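搜索本站 输入关键词 搜索

拖着机械臂拆电脑的第一个月

七月过了大半,我终于可以写写这件事了。之前一直想写,每次打开编辑器都觉得“再练几天,等手顺一点再说”,结果手顺了,最开始那些笨拙的感觉反倒快忘光了,所以赶紧记下来!

先交代一下背景。我们组在做旧台式机拆解的示教,项目内部叫 Lurkulura(名字是 Gizella Virág 起的,我问过她三次什么意思,每次答案都不一样)。任务听上去很朴素:机箱侧放,侧板已经拿掉,机械臂进去,把该松的松开,该取的取出来,放到旁边的治具上。人来教,机器来学。我就是那个“人”之一。

教的办法有两种,我两种都试了,感受差别特别大。

第一种是手把手拖动。切到自由驱动模式,直接抓着机械臂末端走。刚上手那天我兴奋得不行,觉得这也太直观了吧,像牵着一个很配合的舞伴。可是拖到机箱里面就麻烦了:我自己的胳膊也得跟着伸进去,肩膀挡光,袖子蹭线,还要分心按夹爪的开合。做大范围的移动,比如从机箱上方挪到治具上方,拖动真的很舒服;做最后那两厘米,我宁可不要自己的手在场。

第二种是遥操作。我坐在旁边的桌子前,手里拿着一个跟从臂结构对应的小主手,它动,那边就跟着动。头两天我几乎想放弃。人平时拿东西,指尖碰到了自然就知道,遥操作的时候这个“知道”没有了,全靠眼睛,还有一点点声音。Mounir Abdel Rahman 坐在我后面看了一上午,中午吃饭时跟我说:“你一直在瞄准,你都没有在靠近。”我当时没听懂,后来才明白他说的是我总想在远处把角度全部调好再一口气下去,其实应该边走边修,离目标越近走得越慢。照他说的改了以后,成功率一下子上来了,真的很神奇。

说说具体的动作吧,拆机这件事比我想象的有意思太多。

内存是最好的入门题。两端的卡扣先拨开,条子自己会翘一点,然后夹住上沿,竖直往上提。这里的“竖直”是我练得最久的两个字。人手拔内存多少会晃一晃,左一下右一下就出来了,我一开始也这么教,回放的时候 Jayanthi Chettiar 指给我看,每一条示教的晃法都不一样,有的先左,有的先右,有的晃三次。模型看了这些,学到的就是一团犹豫。后来我们定了规矩:能直着来就直着来,一定要晃的话,大家统一先往机箱外侧晃。

线是最难的,没有之一。线没有固定的样子,每台机器都不一样,同一台机器你碰一下它又变了。SATA 线的插头还算友好,捏住插头本体往外抽就行,千万别夹线身(我夹过,心虚地检查了好久)。电源线一大束,又硬又弹,推开它,它慢慢地又回来。我现在的习惯是下爪之前先想好退路:从哪个方向进去,就从哪个方向出来,中间不换道。

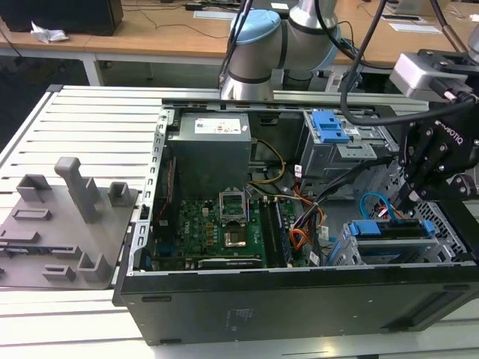 硬盘架那一块我也特别喜欢练,因为有彩色的塑料卡扣,目标明确,夹爪指尖该去哪儿一眼就清楚。难的是周围全是金属边框,空间窄,夹爪的身子又比手指宽得多。我头一个星期老是只盯着指尖,忘了后面还拖着一大截,转个角度就要碰到边。Halina Rutkowska 教了我一招,练习的时候嘴里念出来:“指尖、爪身、手腕”,每下降一段就按顺序看一遍。听着傻,管用!我现在在家开冰箱拿东西都会默念。

到上星期二为止,我自己录满了 200 条,全组的有效示教是 310 条。别小看“有效”两个字,被筛掉的那些我也都看过,原因五花八门:开始录的时候夹爪还没回到起始位,中途停下来想事情停太久,东西放进治具了但是放歪了……其中停顿这一条对我触动最大。人停下来是在想,可数据里只有一只手臂悬在那儿不动,机器哪里知道你在想什么呢?所以现在我都是先空手比划一遍,想清楚了再按录制。

不过有一种“不完美”我们是特意留着的:夹偏了,退回来,重新对准,再夹。这种补救动作我一开始总想删掉,觉得丢人,Jayanthi 拦住了我。她说以后机器也会夹偏,得有人教过它夹偏了怎么办。于是我们专门录了 50 条带补救的,起始位置故意偏一点。录这个特别放松,难得有个工作要求你先做错再做对,哈哈。

第一次看策略自己跑的那个下午,我站在急停按钮旁边,手心全是汗。手臂慢慢下去,在内存条上方顿了一小下,往外侧偏了偏,然后夹住。那个顿,那个偏法,就是我的习惯啊!我每次夹之前都会那样停一停。Gizella 在旁边笑,说一看就知道是谁教的。那条内存提到一半滑掉了,第二次也滑了,第三次才放进治具,可我还是高兴了一整天,晚上给家里打电话讲了半个小时。

给也想试遥操作的朋友留几句零碎的经验:椅子高度先调好,手肘要有地方搁;一次别录太久,我大概四十分钟以后动作就开始变毛躁,自己还察觉不到;回放一定要当天看,隔天就想不起来当时为什么那样走了。

下个月准备换几种不同的机箱,再试试由两个人轮流教同一个动作,看看风格混在一起会怎么样。Edit Bakos 已经预定了电源那部分,她说她喜欢大件。我还是想继续跟线较劲。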